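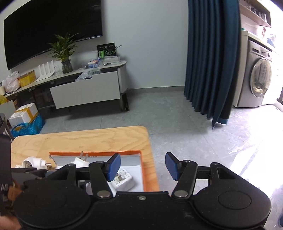 Quiénes somos

Turerstead es una pequeña empresa de orden doméstico. Vamos a las casas y ayudamos a poner en su sitio las cosas que no tienen sitio: los cargadores, los adaptadores de viaje, las bolsas guardadas dentro de otras bolsas, las cajas de aparatos que uno conserva por la garantía. Empezamos hace 8 años en Brolside, con dos personas y un coche prestado. Hoy somos siete y trabajamos también en Ruawai.

Cómo trabajamos

La primera visita dura dos horas y es gratuita. Miramos la casa junto con usted y preguntamos qué se usa cada día y qué se usa pocas veces. No tiramos nada sin permiso.

Casi siempre comenzamos por el mueble de la televisión. Es el lugar donde terminan el router, las plantas, las cajas y todo lo que llega de la calle. Abrimos los cajones, sacamos el contenido a una mesa y lo separamos por tipo. Para los enchufes y cargadores preferimos una bandeja abierta, con borde, de interior blanco: las piezas blancas se ven menos sobre este fondo, es verdad, pero el polvo se ve enseguida y la bandeja se limpia bien. Si un cargador no corresponde a ningún aparato de la casa, lo ponemos aparte y usted decide.

Después seguimos con el suelo, debajo de los muebles, y con la zona de la lavadora – los estantes de frascos pequeños piden bastante paciencia.

El método Cisard

Cisard es nuestro cuaderno de trabajo. Cada cliente recibe el suyo, con una página por mueble y espacio para apuntar dónde queda cada cosa. Hasta ahora hemos entregado más de 60 cuadernos.

Dónde estamos

La oficina está en Brolside, en la planta baja, al lado de la panadería. Abrimos por la mañana, menos el domingo. En agosto atendemos solamente por correo electrónico. Las visitas a Ruawai se piden con una semana de anticipación.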